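Home | Files | Notes | Changelog | Contact

Listomness – keychains and small hangers

README

Hi, I'm Iresha Gazi, and I look after this folder of notes and pictures on keychains and the little stands people hang them on.

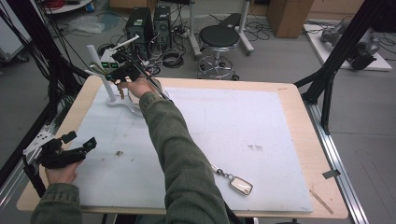

What counts as a keychain in Listomness?

Anything small with a chain or ring on it that's meant to go with keys or clip to a bag. A bare split ring doesn't get in, and neither does a lanyard – those went to Aldale back in January and I don't want them back!

What's in here

The tag "chain-metal" means a metal chain and "chain-other" is everything else. In the picture near the top you've got a silver metal chain on a rectangular clear-and-silver tag, lying on a white board, so that one goes under "chain-metal" and "tag-rect". The white stand with the upright tube and the flat rounded base is filed as "stand-post". I used to call those "poles", which confused Sajib Bandara so badly that I gave in and renamed the lot.

Folders

chains/ – the keychains, sorted by tag shape
stands/ – posts, hooks, trees
notes/ – my rambling, plus Ruairi Imrie's much tidier list of words
old/ – please don't use this one, I'm still picking through it

How the labels work

Each item gets up to five labels, and two of them are required: what it is and where it's resting. Lying flat is "flat", hanging is "hung". If the chain is bunched up under the tag I still write "flat" (Lakmal Samarakoon wanted "heap" and we went back and forth over that for ages). Color is optional. I put "clear" for see-through parts even when there's a metal edge, and then add the metal color after it, like "clear-silver".

Things I know are wrong

Some 30 of the older notes say "fob" where they should say "tag". Search for both for now. The hook pages in stands/ are thin, and Rathnayake spellings are all over the place in notes/ – my fault, I typed them on my phone.

Changes

4th October – renamed "pole" to "stand-post", split chains/ by shape, fixed the broken word list.

If you want to add something, copy the blank note in notes/ and fill in what you can. Leave the rest empty and I'll get to it.

Related
Aldale lanyards and straps
Gunent hooks list
Rathnayake bag charms

Contact: Iresha Gazi, Listomness | Back to top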